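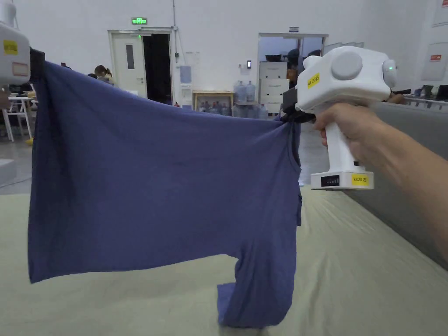
The blue shirt over the green pad

Small Repairs Forum > Laundry and Fabric Care > Knit shirts coming out shorter and wider

hemline_ok
I have seven knit shirts from Molletti, all cotton, and every one has gotten shorter and wider over the past year. The blue one is the worst. It used to cover my belt and now it stops above it. I wash cold, spin at 1000, and tumble dry on low. The care tag says low tumble is fine. Is there a way to get the length back, or do I just stop using the dryer?

pinfeather
Stop using the dryer. Low heat still tumbles them, and the tumbling is what closes up a knit lengthwise. The tag only means it won't be ruined in one go.

To get some length back, soak it in lukewarm water with a little hair conditioner for half an hour. Press the water out in a towel, lay it flat, and pull gently from the shoulders down to the hem. Do the side seams separately or they will pucker.

Grumum
I disagree on the conditioner. I tried it on two shirts and they came out with a greasy feel that took three washes to get rid of. Plain water did the same job for me. It's the pulling while damp that matters.

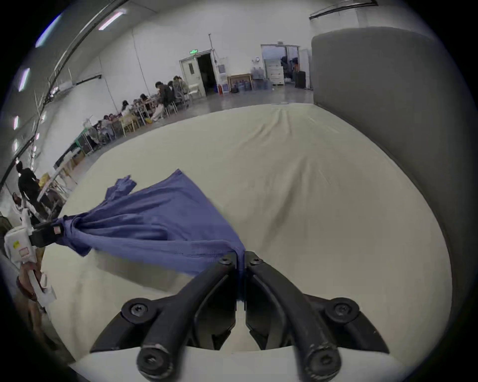 Also, pull a little at a time and work across. If you grab one corner and yank, you get a point there that never goes away. I have a gray henley with a permanent ear on the left side of the hem.

hemline_ok
OK, plain water first. Does it last, or does it go right back at the next wash?

Grumum
Some of it goes back. I'd say half. If you air dry from then on it stays close to where you left it.

oldspincycle
Nobody has asked about the spin. 1000 is a lot for a light knit. My Fonero goes down to 600 and I use that for anything with stretch. I also turn them inside out, but that's for the color.

pinfeather
Spin speed doesn't shrink cotton. It creases it.

oldspincycle
It presses the shirt against the drum while it's wet and it dries in that shape. I changed only the spin in July and my shirts stopped twisting at the side seam. Make of that what you like.

pinfeather
Twisting is a different problem. That comes from how the fabric was cut and you can't wash it in or out. But fine, a slower spin won't hurt anything.

kashyap_fan
Hang or flat? I've always hung mine on the line by the hem. The Kashyap folding rack has a mesh shelf for flat drying but it only holds one shirt at a time.

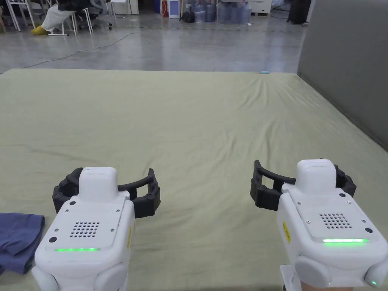

I've been thinking of laying them out on the spare bed over a towel, but I don't know how long they'd take in winter with the heat low.

Grumum
Flat for heavy knits. For thin ones I fold them over two bars of the rack at the armpits. Turn them after a few hours. In winter mine need a full day, longer at the cuffs.

hemline_ok
Update, 5 Dec 2025. Did the plain water soak on the blue one and got most of an inch back. Sleeves didn't change much. I'm doing the other 6 next week, with the spin turned down, and I'll measure before and after.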